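Educator for our mixed-age children's room (full time) and call for families for the block play evenings

Breltance Family House, Yimer Street

We are a small family house with a day care, a toy library and an open kitchen for parents. At present 119 families are registered with us. From January we have one open position in the mixed-age room, and in the same month we start our block play evenings, for which we look for families. Both are described on this page, because many people who ask us for one are also interested in the other. Please read the part which concerns you until the end before you write to us.

PART 1: THE POSITION

The mixed-age room

In the mixed-age room we have children from 2 years until they go to school. The group has 10 children in the morning and often fewer in the afternoon. The children eat together, go outside together and have their rest time in the same room, also the older ones who do not sleep anymore. They can look at books or draw during this time.

You will work with one colleague who has been in this room for eight years and knows the families very well. She will be with you during your first weeks. After that you share the planning, and each of you has your own contact families.

What you will do

Open the room in the morning, or close it in the afternoon, in weekly change with your colleague.
Plan the week together with your colleague and hang the plan in the hallway so that parents can read it.
Accompany new children in their first days. We take two weeks for this, and longer if a child needs it.
Write short notes on the development of your contact children and speak with the parents twice a year.
Go outside with the group every day, also when it rains a little.
Help in the toy library one afternoon in the week. You check the returned boxes, write down missing parts and give out new boxes.
Take part in the team meeting, which begins at 4:30 p.m. and ends at 6 p.m. This time is paid.

What we ask from you

A finished education in early childhood, or a similar education from another country. If you are not sure if your papers are accepted here, please send them anyway. We have gone this way with two colleagues already and know which office to ask.
Some experience with children under three. Practice during your studies is enough.
English that is good enough to speak with parents about difficult subjects. It does not have to be perfect. In our team we speak five first languages and we are used to asking again when something was not clear.
A first aid course for small children. If yours is too old, we pay for the new one.
The usual background check, which you can hand in after we have made you an offer.

It is helpful if you play an instrument, like to cook, or can repair a wooden puzzle. It is not required.

What you can expect from us

The position is full time and without end date, after a trial time of three months. Part time with four days is possible from the second year. You have paid hours for preparation every week, and in these hours you are not called into the room, except in a real emergency. We close for two weeks in summer, and the rest of your vacation you choose with your colleague. Lunch comes from our own kitchen and is free for the team. There is a small room for breaks with a door that can be closed - this was a wish of the team for a long time and now we have it.

The pay follows the table of our organization. We send you the table together with our first answer, so that you know the numbers before you come for a talk.

How to apply

Send us a letter of one page and your resume. In the letter we would like to read about a day with children which you remember well, and what you did on that day. A photo is not necessary. Please do not send original papers.

We answer every letter. If we invite you, you will first talk with Ro-un Kang, who leads the house, and after that you can spend one morning in the group. The morning is also paid. At the end of it we sit down together with a tea and everybody says what they think, you also.

PART 2: FAMILIES FOR THE BLOCK PLAY EVENINGS

What it is

Modico is our name for a row of eight evenings on which parents and children build together. It is not a course and there is nothing to learn for a test. We had a first round with the families of our neighbor house Akance, and the parents told us that they liked to have one hour without phone and without housework. Many children asked in the following weeks when the next one would be.

Each evening begins at 5 p.m. with bread and soup. At 5:30 p.m. we start to build, and at 6:30 p.m. we put the bricks back together. Each evening has a small theme, for example a bridge, a house for an animal, or the way to the bakery. A child who wants to build something else is free to do so.

Who can take part

Families with at least one child between 3 and 8 years. Brothers and sisters of other ages can come too. One adult must stay in the room the whole time. This can also be a grandparent, an aunt or a good friend of the family. You do not need to have a child in our day care.

We have places for 10 families. If more families write to us, we draw the names and keep a list for the second round.

What it costs

The evenings are free. For the soup we have a box at the door, and you give what you can, or nothing.

What you should bring

House shoes or thick socks for everyone, and a drinking bottle. Please leave your own bricks at home, they get mixed with ours and it is hard to find them again later.

The material

We build with large bricks on a green baseplate. They are easy to hold for small hands, and older children like them too when the tower may become high.

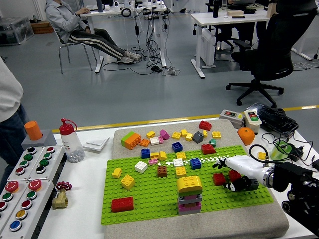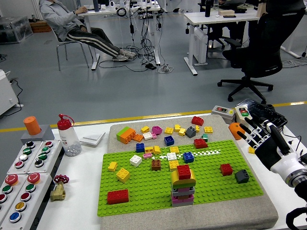

How to sign up

Write us a short message with the first names and ages of the children, the name of the adult who will come, and a telephone number. Please tell us also if somebody cannot eat certain things, and in which language we should call you back. You can leave the message at the front desk between 8 a.m. and 3 p.m., or put it in the letter box on Yimer Street.

If you cannot come to all eight evenings, please write this too. Missing one or two is no problem - only we would like to know it before, because of the soup.

Questions to both parts go to Ro-un Kang at the front desk.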